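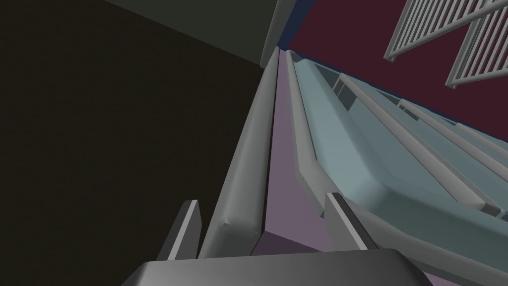

Everyone in Gezer knows somebody who did the month and swears by it, one resident told me before I had even sat down, so what was there to be sceptical about? Quite a lot, as far as I could tell. Knowing somebody who swears by a thing has never been much of a test, and I have known people swear by copper bracelets.

The month in question is the Jeltholm Month. You sign up, you pay, and for four weeks you get rid of things. One item on the first day, two on the second, and so on until you are hauling bin bags to the car in the dark. Jeltholm sells a workbook, a set of coloured stickers and a subscription to a app-based "calm coach", a recorded voice that asks whether your cheese grater still serves you. The claim on the cover is that the typical home holds 3,000 things its owner doesn't need.

I asked where the 3,000 came from. The reply, when it came, said the figure was "based on customer experience". I asked how many customers, and whether a box of screws was one thing or eighty. I am still waiting to hear about the screws.

None of this would matter much if it were only a workbook. People have always bought books about tidying and put them on the pile with the other books. But in Gezer the scheme has spread in an odd way. The letting agents mention it. There is a discount if you join with your street. In September a whole terrace did it together, and for weeks the charity shops were turning people away at the door with their fondue sets and exercise steps.

That last part interested me more than the testimonials. If the stuff leaves your house and sits in somebody else's back room, it hasn't gone anywhere. One shop had a note taped to the glass asking people please not to leave bags overnight, and beneath it, at nine in the morning, were the bags. A good half of what gets handed over can't be sold, I was told at the counter, and the shop pays to have it taken away. So somebody's lighter, freer life turns up on a charity's waste bill.
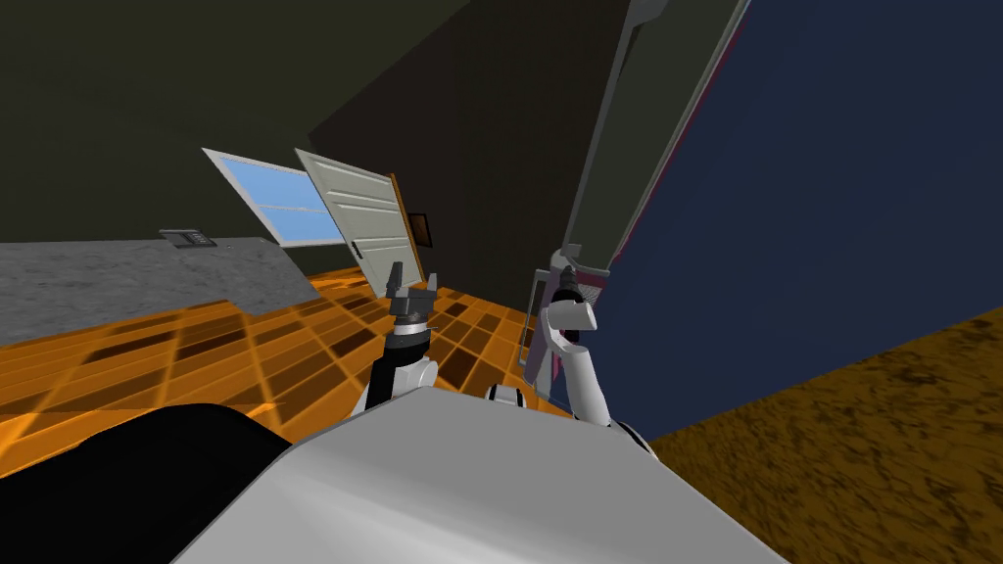 I should say that I did try it. I lasted 17 days, which by the rules meant 153 items, and I won't pretend I missed most of them. The first week was even enjoyable. Old chargers, a bath mat, three of the four identical vases that come with supermarket flowers. By the second week I had started cheating. I split a pack of playing cards into two halves and counted it twice. I threw away pens that worked. On day fifteen I got rid of a fish kettle, and on day nineteen, having given up, I was invited to cook a whole salmon.

This is the flaw in any scheme that runs on numbers. The number has to be fed, and it doesn't care what with. The workbook has a page for "regrets" but it is one page, near the back, with six lines on it, and the prompt at the top asks what the regret is trying to teach you. Mine was trying to teach me that a fish kettle costs a good deal to replace.

Then there's Okirmont, a rival outfit that has done very well by selling the opposite problem. Okirmont sells boxes. Clear ones, stacking ones, ones with a little window for a label. Its line is that you don't own too much, you just can't see it. I looked at both websites one after the other late at night and came away feeling I was being sold the two ends of the same piece of string. Plenty of people, I suspect, buy the boxes, then do the month, then give away the boxes.
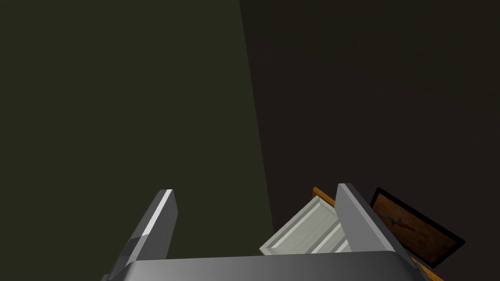
My mum would have laughed at the pair of them, wrote a reader from Piramcombe after I mentioned the subject in an earlier column. She kept everything in one cupboard, and when the cupboard wouldn't shut she took something out. The letter went on for two more sides, mainly about the cupboard, and I read all of it.

I can't prove the cupboard works any better. It has no workbook and it costs nothing, which puts it ahead in my view, but I have a cupboard of my own that hasn't shut properly for years and I have learned to lean on it. What I'd like from Jeltholm is something fairly dull: how many people finish, how many buy the same things again within the year, and where the bags end up. I've asked for all that too. In the meantime the coach still sends me a message every evening, and to stop it I apparently have to ring a number that is only open in the mornings.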